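Pallent is setting up its Umham hall for open days this February, and you're all invited

UMHAM. Hello from the ground floor! I'm the one who writes these releases at Pallent, and normally I do it from a desk with a door. This time I'm typing in the middle of our big hall, next to the wooden platform, with a stone-look sink basin for company and a landscape picture I keep wanting to hang up.
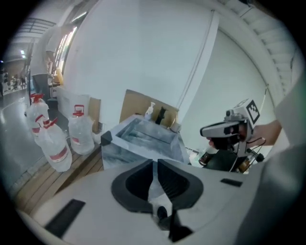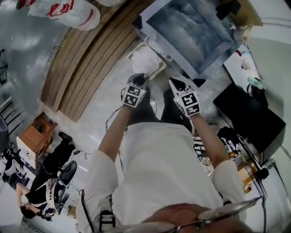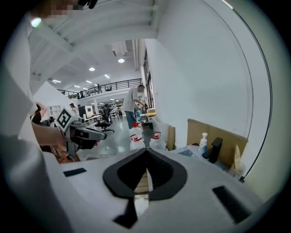

According to Olga Echevarría, the trouble with most home showrooms is that you're scared to put your bag down. She told us she'd come to Umham on the condition that she could lean on things, open things and ask what they cost, and she said "a sink should be at a height where I can wash a lettuce without hurting my back," which we have now written on the planning sheet in large letters.

So, the news. Our open days run through the last 2 weeks of February, from 10 in the morning, and they're free. The theme is small home corners: a place to wash your hands, a place to sit, a wall with something nice on it. We're calling the whole thing the Gorkilis Corner, after the street our first shop was on (long gone, it's a dentist now).

The basin is my favorite piece so far. It's gray and mottled with a plain rectangular bowl, and the black faucet looks really good against it. I'd happily have one in my back hall for muddy boots and paint brushes. We've put a pump bottle on the back edge so you get a feel for how much room there is for soap and bits, and the answer is enough for me and probably not enough for my teenager.

Then there's the woodwork. I'm a big fan of light brown planks, and the slatted stretch that curves along the floor makes me want to sit down with a sandwich every time I pass it. You're welcome to do just that during the open days, only please take the crusts home!

The framed picture is a misty blue-gray landscape with a white border. We've had a long argument over where it goes. I say low, near seating. Others say eye level, like normal people. Visitors get a vote, and we'll hang it wherever you tell us.

We're also running short talks on planning a wash corner in a rented home, 35 minutes each with questions at the end, and every talk has room for 21 people. The Qudah talk, on storage and big water jugs and where on earth you put them, fills up first every year, so write in early if you want that one. Tea is on from 2 in the afternoon.

Parking is behind the building. The hall is large and the ceiling is high, so bring a sweater.

To book a talk, or to borrow a picture for your paper, write to the Pallent press desk, Umham. I read everything myself, usually before lunch.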